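Canned tomatoes went bad early?

I moved to Hornley in July and put 13 cans of tomatoes on the shelf over my stove. One is bulging now and the date is still a year off. Can I eat the others? I really don't want to toss them all!

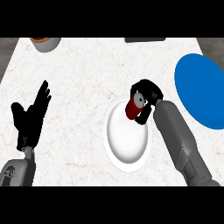
Toss the bulging one, don't taste it, don't even open it. The shelf over the stove is your problem — mine got super hot every time I baked at 400, and I lost a bunch of soup that way. Move the rest somewhere cool and check the seams and the ends. And once you open a can, use it or put the leftovers in a tub in the fridge. A red can like the one in the picture, with that dark opening in the lid, isn't something I'd put back in the pantry.

3 answers

Likordale
What they said. I keep mine in the hall closet (no heat vent in there) and they do great. Small dents on the side never bothered me, but if it's on the seam I throw it out.

Flirnari
just buy the jars

Sheikh
Tomatoes are acidic so they don't keep as long as beans do anyway. I write the month on the lid with a marker and put the new ones in back. Wash your hands after you bag up the bad one!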